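Torum for small online shops

Hi, I'm Lawal Balogun, and I make Torum more or less by myself, with help from my cousin Obi on the days he isn't teaching. It's a back-in-stock and waitlist add-on for online stores. You pop it into your shop, and when somebody lands on a sold-out product they can leave their email and hear from you when it returns. There's a bit more to it than that, but if you only read one paragraph, that's the gist.

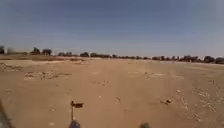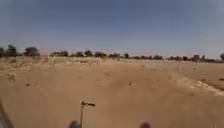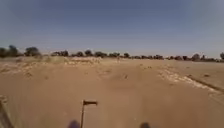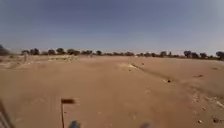

Flat sandy ground and a line of trees along the horizon.

So, why I built it. I used to run a shop called Tuvora that sold canvas bags and wallets, and our favourite colour (the olive one) sold out every December like clockwork. The product page just said "Sold out" in grey letters and that was the end of the conversation. People would email me asking when it was coming back, and I'd write their names on a sheet of paper next to the packing bench, and then I'd lose the sheet of paper. One year I found it in April, under the tape gun. I still feel bad about it!

I tried a couple of the big apps and they were fine, but they wanted me to set up campaigns and flows and segments when all I needed was a button and an email. I wrote the first version of Torum over a long weekend and it was ugly as anything. By the end of that first season it had collected 1,138 sign-ups, and 965 of those were for the olive bag. I ordered a lot more olive canvas after that.

What it does

The button. It sits where your "Add to cart" button usually goes and takes on your shop's fonts and colours. You can change the wording, and I'd encourage you to. "Tell me when it's back" has always done better for me than "Notify me", though your customers may be different from mine.

The email. One email goes out when the item is back. It has the product photo, the size or colour they asked for and a link straight to the cart. You can write your own message or leave mine in there. I've kept it short and I'd suggest you do the same.

The queue. This is my favourite part, so bear with me. If you get six bags back in and hundreds of people are waiting, you don't want to email everybody at once, or most of them will click through to another sold-out page and be cross with you (fair enough, too). Torum sends in small batches, oldest sign-ups first, and stops when the stock runs out. Whoever's left stays on the list for next time. You choose the batch size and the gap between batches. I leave mine at 2 hours.

The swap suggestion. You can pick another product to show underneath the sign-up box, something close enough that the customer might be happy with it today. You choose it by hand. I did have a go at making it automatic and it kept offering people a shoelace.

The list. There's a page that shows what people are waiting for, sorted by how many want it. I look at mine in the morning with a coffee before I place any supplier orders. You can download it as a spreadsheet as well, with sizes and colours in separate columns.

Setting it up

Install it, pick your button wording, press the switch. It takes about ten minutes if you don't fuss over the colours, and a whole afternoon if you're like me. Sizes and colours are picked up from your catalogue, so there's nothing to type in. If your theme is a heavily customised one, the button sometimes lands in an odd spot, usually below the shipping notes. Send me your shop address and I'll move it for you. I don't charge for that.

It also talks to Zaluto, if that's what you use for stock counts. Turn on the connection under Settings, then Stock source. Please do check that your returns are going back into the right location first, otherwise a single returned bag can set off a batch of emails. I've done this to myself twice.

What it doesn't do

There's no text messaging. I get asked a lot and I may add it one day, but I don't like getting texts from shops and I suspect I'd do a half-hearted job of it. It won't take deposits or pre-orders either. And it doesn't add anybody to your newsletter unless you switch on the tick box and they tick it themselves. The box starts out empty and there's no setting to change that, sorry.

Price

There's a free plan for shops with a small catalogue, and it includes the queue. The paid plan is a flat monthly price and doesn't go up when your list gets long. You can cancel from inside the app, and your list stays available to download for a while after that, so take a copy before you go.

Getting help

Write to me from the Help tab and I'll answer, normally the same day. Mornings are quickest. If it's Obi who replies, he knows the button and the email templates inside out, but he'll pass the Zaluto questions over to me. We're both a bit slower in December, for obvious reasons - I'm usually up to my elbows in parcels.

If you sell something that comes in lots of sizes, have a look at the demo shop before you install. Choose any of the sold-out boots and sign up with your own email, and you'll get the same message your customers would.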